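Subject: Re: [oldrooms] Corrugated ceiling, what would you do with it?

On a March evening, a member at Buvbridge wrote:

> Hello all,
> We've taken on a workroom with a corrugated ceiling and I'm stuck.
> Half of us want to line it with plasterboard and hide the lot, the
> other half want to leave it alone. The wiring for one wall would
> have to come down the surface, and I've been told that always looks
> awful. The lights are old fluorescents. Has anyone left theirs
> showing and been happy with it after a few winters?
> Also after opinions on white paint for a big wall. We bought 3 tins
> of something from Drustport and it dried the colour of custard.

Leave it showing! I've been waiting for someone to ask this, because we went through exactly the same argument and I'm so glad the plasterboard side lost. The long ribs carry your eye the whole way along the room, and the steel beams running across give it a bit of backbone. Line it and you lose all that, plus however much height the battens eat.

On the wiring, whoever told you it always looks awful has only seen it done badly. Ours is one thin conduit straight down the wall to a small square box, the same white as everything around it, and from the far side of the room you barely pick it up. Get it plumb. Spend the extra ten minutes with the level, clip it closer together than you think you need to, and paint the clips as well (we forgot a few and had to go back up the ladder). 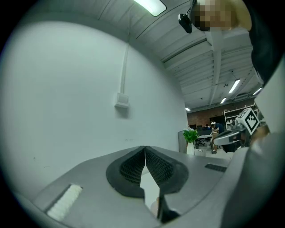 VELLVILLE — March

Now the wall. You'll notice there are marks and scuffs low down, and I'd say live with them for a season before you touch up. Ours gets leaned on and bumped into, and for the lower part a washable low sheen is worth the money. Up high, plain flat white is fine and hides the patches far better. We used a Domański flat for the top and I have no complaints, two coats and it covered. Paint code 722 on our tin, if the shop near you keeps them. Your custard might just be an oil undercoat yellowing, so ask at the counter before you buy another three.

The only place I'd hold off on white is brick. We have a brick wall on one side and I love it next to all that flat paint. Same goes for the doorway, which still has its wooden frame. Somebody is sure to suggest painting it "to match". Be firm!

For the lights, keep the fluorescents if they're sound and have an electrician look them over while the ladder is up. Ours hang off in different directions a bit and they throw an even sort of light that suits bench work. The pipes along the top of the wall near the door I'd also leave where they are — boxing them in cost more in the quote than the entire paint job.

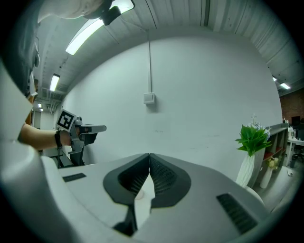

Does a bare corrugated ceiling make the room noisy when it rains?
It depends mostly on what is above it. With insulation between the sheets and the outer roof the sound drops to a murmur. With nothing there, a heavy shower will stop a conversation.

We fall into the first camp, thank goodness, and I gather Drustport had theirs done the same way. Ask your roofer what's up there before you decide anything.

One more thing, clean the ribs BEFORE you paint the wall. We did it the other way around and the dust came down in long grey strings all over the fresh white. A soft brush on a pole did it, then a damp cloth on the same pole. It took me 4 evenings and my neck was no good for a week, but the ceiling looked wonderful afterwards.

Send us pictures when you've picked a side, I really want to see it.

Cheers from Vellville

--
oldrooms list, message 307 in this archive
Reply to the list, please trim your quotes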